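Ulidico Support Portal
Ticket: Scan coverage for one site dropped overnight, devices shown as never scanned
Customer: Hullstead
Product area: Asset matching, coverage dashboard
Priority: High, lowered to Normal during investigation
Status: Resolved

Reported problem

The coverage dashboard for our Te Moana site fell to 78 per cent overnight. The evening before, it was within target. The drop is made up of 1423 devices which now have the status "Never scanned". We have checked a handful of them in the Clollow scanner console and they were all scanned during the normal overnight window, with results. Findings for the same devices have gone from the risk view, so our overall risk score has improved, and we know that to be wrong.

No change was made to the scanner, the scan credentials or the site firewall. Other sites are normal. The monthly report is drawn from this dashboard and is due before the end of February, so we need either a fix or a way to hold the old figures.

Customer - 08:40

Environment

Ulidico hosted tenant, standard retention
Clollow scanner, on premises, one engine per site
Inventory source: hardware register export, delivered as CSV to the import folder every night
Matching rule: serial number first, then host name, then MAC address
Time zone set per site

First response

Support - 09:15

Thank you for the report. Please do not delete or merge any of the affected records for the time being. Merging by hand writes a permanent link between two records, and it makes the matching history harder to follow.

Could you send the following:

The import log for last night's run and for the run before it
The inventory CSV as delivered on both nights, unopened
The Clollow connector log covering the same period
The full record for one affected device, using Export record from the asset page

As for the monthly report, reporting can be pinned to an earlier snapshot under Reports, Settings, Data source. Pinning affects reports only. The live dashboard will go on showing current values.

Customer - 10:05

Files attached. The report is pinned to the last good snapshot and the old figures are back in the preview. The CSV files were copied straight from the import folder.

Checks carried out

Check one: is scan data arriving?

The connector log shows a normal session with the Te Moana engine. Login succeeded, the result set was read to the end and the row total given by the scanner is the same as the row total written to staging. There are no retries and no rejected rows. Scan data is arriving, so credentials, network path and the scanner itself are ruled out.

Check two: is the data lost after staging?

Staged scan results for the sample device are present and complete. They are attached to a second asset record, which has a host name and findings but no site, no owner and no inventory link. The original record has site, owner and inventory link but no scan results. The device has been split in two. Coverage is worked out only over assets that have a site, which is why the second record is missing from the site dashboard and from the risk view when filtered by site.

Check three: why was the device split?

From the matching history for the sample device:

serial compare: inventory value differs from scanner value
result: conflict
fallback to host name: skipped (conflict on stronger key)
action: create new asset

The skipped fallback is expected. If both sources supply a serial number and the two disagree, they are treated as different devices even where the host name is the same. This is to stop a rebuilt or replaced laptop from inheriting the findings of the old one. The fault is therefore in one of the serial numbers, and the next step is to find out which source changed.

Support - 11:30

We compared the two inventory files you sent. In the older file the serial number of the sample device begins with a zero and is 8 characters long. In the newer file the leading zero is missing. The scanner reports the serial with the zero in both runs. All of the affected devices follow the same pattern, and no device with a letter at the start of its serial is affected.

The newer file also has different line endings and the column headings are no longer in quotes. It looks as if something has opened the file and saved it again between the hardware register and the import folder. Is there any script, scheduled task or spreadsheet step on that route?

Customer - 12:10

There is a script. It removes a cost column before the file goes to you. It was moved to a new job server this week along with several others. The person who looked after it had not expected any difference in output and it was not recorded as a change to the Ulidico feed. Apologies, the statement that nothing had changed was made in good faith.

Why only Te Moana? The script handles all sites.

Support - 12:35

Serial format depends on the hardware maker. In your inventory, serials made up only of digits with a zero in front occur at Te Moana and nowhere else. The other sites' serials contain at least one letter, so they are read as text whatever the script does.

The likely cause is that the table library on the new server guesses the type of each column, whereas the older one left every value as text. We can't confirm this without seeing the script, but the file contents fit. Please note that the library may be guessing separately for each site file, which would explain why a mixed column elsewhere came through unharmed.
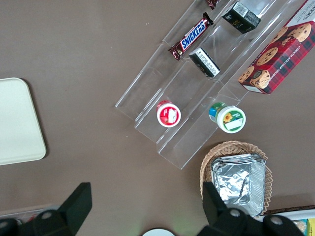
Resolution steps

Step one. Pause the inventory import. Go to Sources, Inventory, Schedule and set it to Paused. Leave the scanner connector running. Pausing both would leave a gap in the findings history.

Step two. Correct the script so that the serial column is read and written as text. If the library has a setting to turn off type guessing for the whole file, use that, as asset tags and room codes may be open to the same fault.

Step three. Run the script by hand against the current register export and open the output in a plain text editor. Do not use a spreadsheet program for this check. Most of them hide or remove leading zeros on opening, and saving from one would bring the fault back.

Step four. Place the corrected file in the import folder and choose Run now, with the option Preview only selected. The preview lists records that would be created, changed or left alone. For this case the created count should be zero.

Step five. If the preview is clean, run the import in full. Serial values on the inventory side will be restored.

Step six. Run Rematch on the Te Moana site. Rematch looks again at split records made within the retention period and joins them where the keys now agree. It does not touch records that were merged by hand.

Step seven. Set the import schedule back to Active and take the pin off the report.

Customer - 15:20

Steps one to three done. Column typing is now off for the whole file. Zeros are present in the output. Preview shows nothing to be created, so we have gone ahead with the full import and started Rematch.

Customer - 16:05

Rematch has finished. Coverage is back to its previous level and the findings have returned to the risk view. There are 5 devices still showing as never scanned. Are these the same fault?

Support - 16:30

No. Those records have no partner on the scanner side, and the connector log has no scan attempt for them in either run. Their last contact dates are well before the script was moved. They were being counted as unscanned before the incident and the larger drop has simply drawn attention to them. We suggest checking whether they are still in use. If they have been retired, set the status in the hardware register and the next import will take them out of the coverage sum.

Customer - 16:50

Confirmed, all on the disposal list and not yet marked. We will correct the register. Report pin removed and the import is active again.

Follow-up requested by customer

A warning when one import causes a large number of splits at the same site. At present the import log records the run as successful, because every row was accepted.

Support reply

Logged as a feature request. In the meantime an alert can be built from existing measures: Alerts, New, Measure "Assets created without site", Compare with previous run. The threshold is set by the customer. It would have fired on this incident at the first import.

Cause code: Source data altered before import
Fault in product: No
Related articles: Matching order and conflicts; Preparing a CSV inventory file; Pinning a report to a snapshot

Ticket closed by support after a clean overnight import.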